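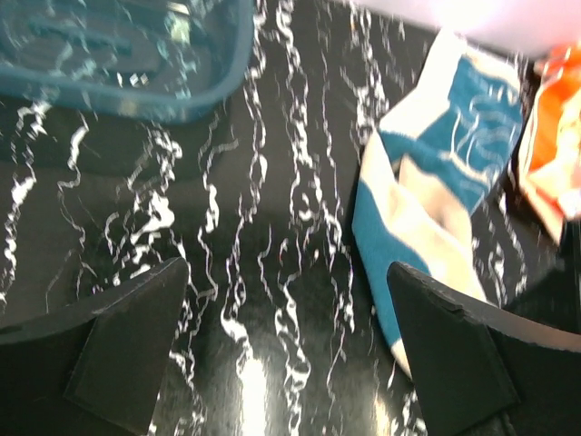
4. Care of the marble-pattern table top

This section is for the Vedus table with the glossy black top and white veins. If you have the matte top, please go to section 5, the cleaning is different.

4.1 Before the first use

The top leaves our workshop with a thin protective film. The film is clear and on a shiny surface it is difficult to see, so please check for it also if you think that it is already removed.

1. Place the table in its final position and lock the four feet as shown in section 3.
2. Find the small tab at the corner nearest to the serial label.
3. Pull the film slowly and flat, toward the opposite corner. Do not pull it straight up.
4. If some glue stays on the surface, wipe it with a soft cloth and warm water with a little dish soap.
5. Dry the top with a second cloth.
6. Wait 4 hours before you put anything heavy on the table.

Note: The white veins are part of the pattern and they are irregular. Some are long, others are broken in short pieces. No two tops are the same and we cannot exchange a top for this reason.

4.2 Daily cleaning

1. Take everything off the surface, also the light things such as plastic boxes and trays. Crumbs like to collect under the rim.
2. Remove dust and crumbs with a dry microfiber cloth. Do not push hard.
3. Wipe with a damp cloth, always in the direction of the veins. Streaks are then less visible.
4. Dry immediately. Water with much lime leaves white spots, and on black you will see every one of them.
5. Put the things back only when the surface is fully dry.

CAUTION: Do not use scouring powder, steel wool, or the green side of a kitchen sponge. Scratches from these cannot be polished away at home.

CAUTION: Do not use cleaners with chlorine or ammonia. The gloss becomes cloudy and the damage is not covered by the warranty.

4.3 Containers and other objects on the table

You can keep plastic containers on the table every day. Please follow these points:

- Lift the container when you want to move it. Do not slide it, a single grain of sand under the bottom is enough to make a line.
- For a container heavier than 4 kg use the felt pads from the accessory bag. Put one pad under each corner.
- Some colored soft plastics can leave a shadow on the surface after many weeks. Move such containers to another place from time to time.
- Hot pots and pans need a trivet. The surface holds up to 57 °C without any protection, and a pot from the stove is much hotter.

4.4 Lamps and reflections

A glossy top reflects the lamp above it. If the bright patch disturbs you when you eat or work, try the following:

1. Hang the lamp a little to the side of the table - not over the middle.
2. Use a shade that covers the bulb from below.
3. Turn the table by 90 degrees if the light comes from a window.

Low light from the side is useful when you inspect the surface for scratches. Do this once a year, for example in August, together with the check of the screws in section 6.

4.5 Small repairs

Fine marks can be treated with the Norport polish, order number 162. One bottle contains 300 ml. Shake it, put a few drops on a clean cloth and rub in small circles, then wipe off. Try first on a place near the edge. For deep scratches or chips please write to Parveen Dissanayake at our service desk in Clanthorpe and include the serial number of the table.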